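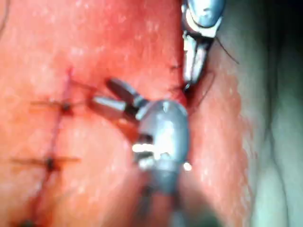

Small stitches, small knots: an interview with Natnael Araya

Natnael Araya learned to suture on a folded tea towel. He now runs the stitching bench at the Siminmont skills centre, where trainees come to practise closing a wound before they do it in theatre. He talked to Ashraful Samarakoon between two afternoon groups.

Most people who start with him want to talk about speed. He would like them to talk about spacing. "If the gaps are even, the pull is shared out along the line," he says. "If you leave one wide gap, that's where I look first."

He likes a dark thread for teaching. Purple shows up well against pink tissue, and a trainee can see where the line wanders. A slight slant does not bother him much. "A line can lean a bit. I want the knots to sit at steady intervals and I want them small. A big knot is usually someone who didn't trust the first throw and kept adding."

The tails are another matter. Beginners tend to cut too early, he says, and then have nothing to hold. He asks them to leave the strands lying out to either side until he has looked at the knot, and only then to trim.

Keeping the surface moist is part of the job too. Light bounces off wet tissue and off the metal of the instruments, and the glare can hide a thin strand. "You learn to shift your eye a little. I tell them to follow the thread from the knot outwards, not to hunt for the loose end."

Araya came to Siminmont in May, eight years ago, from a general surgical ward. The bench was then a shelf in a store room. It now has its own room and two long tables, and 187 people signed up for sessions last year. He keeps the sheets in a ring binder, with a pencil note next to anyone who asked to come back.

He is careful about what practice can do. A neat row on the bench tells him that the hands have got the order of movements, he says, and he leaves it there. "I've had people do lovely work with me and then find it hard with a consultant watching. I did."

Asked what he would change, he mentions the first session. It is two hours long, and he thinks the second hour is mostly tiredness. He would sooner split it — one hour for the needle, and another on a different day for knots.

He still practises himself, usually before the first group arrives. He closes one line, looks it over and takes it out again. The tea towel is in a drawer at home, with the stitches still in it. "They're terrible," he says. "The gaps are all over the place."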